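Teaching a robot arm to stack bricks, one try at a time

April 2021

I spent most of an afternoon at Plukar's workshop in Urnthorpe this month watching people play with toy bricks, and I'd like it on record that this counts as reporting. Plukar is the small outfit on the second floor of the old Narkow building (go past the bike shop and take the stairs, the elevator is still out), and for the past few weeks the crew up there has been collecting examples for a learning system they call Ochoa.

If you haven't run into this kind of thing before, the idea is pretty easy to follow. Instead of writing out every move for the arm in code, you have a person steer it through the job, over and over, while the computer saves what the camera sees and what every joint is doing. Each run from start to finish is one example. Feed in enough of them and the system starts to work out its own way of doing the job, or that's the hope anyway!

The job right now is brick building. Pick up a brick, carry it over to the plate, line it up with the studs, press it down. My nephew could do it at two. The arm has a harder time, mostly with the pressing part, and the folks running it told me that a brick sitting a hair off the studs is the thing that ruins more runs than anything else.

When I got there the count on the whiteboard was at 239 good examples. A good one means the brick ended up pushed all the way down and the person driving didn't have to stop partway and start over. The bad ones get saved too, in their own folder, and I was told they may get used later to teach Ochoa what a mistake looks like. I liked that. I've got a folder like that myself.

The sessions run 30 minutes and then the driver has to swap out, no arguing. I figured this was about sore wrists, and it is partly, but tired drivers also get sloppy in ways that show up in the recordings. They cut corners, they hover too long, they all start approaching the plate from the same side. Four people take turns, and you can really tell them apart after a while. One comes in high and drops straight down. Another sort of sneaks up on the brick from the side (I'd do it that way too).

Between runs somebody reaches in and shuffles things around. The bricks go to new spots and the plate gets turned a bit, so the system can't just memorize one path and repeat it forever. That turned out to be the part I found hardest to watch, as a tidy person. I kept wanting to square the plate up with the table.
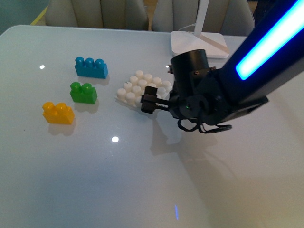 The gripper hovers open over a corner of the white baseplate, with the blue, green and yellow bricks still out on the table. Photo by the author.

I did get a turn, and thank you to everyone for being so patient about it. My first try knocked the brick sideways. My second got it to the plate, at which point I pressed down on a spot where there was plate on one side and plain table on the other, and the thing tipped right over. Both of mine went in the bad folder. You have to move a lot slower than feels natural, and judging height is way tougher than it looks, even when you're standing close by.

Plukar plans to keep recording through the end of the month and then let Ochoa try the job with no one driving. After that they want to move on to building small towers, with the colors in a set order. They're also looking for more people in Urnthorpe who'd like to learn to drive the arm, no experience needed, and there's a sign-up sheet taped to the door at the top of the stairs. I put my name down. I'm going to get one of those bricks on that plate if it takes me all spring.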